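Schritt 3: Haushaltsdaten laden und die erste Abfrage bauen

So, jetzt wird's spannend! Wenn Rimadix installiert ist und du dein Konto bestätigt hast, holen wir uns die Ausgaben der Drogenpolitik auf den Schirm.

1. Klick links auf "Quellen" und dann auf "Haushaltstitel".
2. Wähl den Datensatz Droltthorpe aus. Der hat 1.488 Einträge, beim ersten Laden also bitte etwas Geduld.
3. Setz den Filter auf "Prävention" (Strafverfolgung nehmen wir uns später vor).
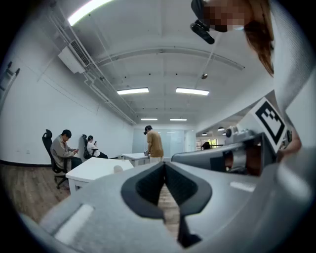
4. Stell den Zeitraum ein. Ich nehme immer 3 Jahre, dann bleibt die Kurve lesbar.
5. Speichern nicht vergessen!

Hinweis: Pro Abfrage zeigt die Tabelle höchstens 50 Zeilen. Den Rest bekommst du über den Export als CSV.

Achtung: Misch bitte keine Soll- und Ist-Zahlen in einer Grafik. Mir ist das im Mai passiert, und ich hab einen halben Abend nach einer Kürzung gesucht, die es gar nicht gab.

Weiter geht's mit Schritt 4, dem Vergleich mit Drovthorpe.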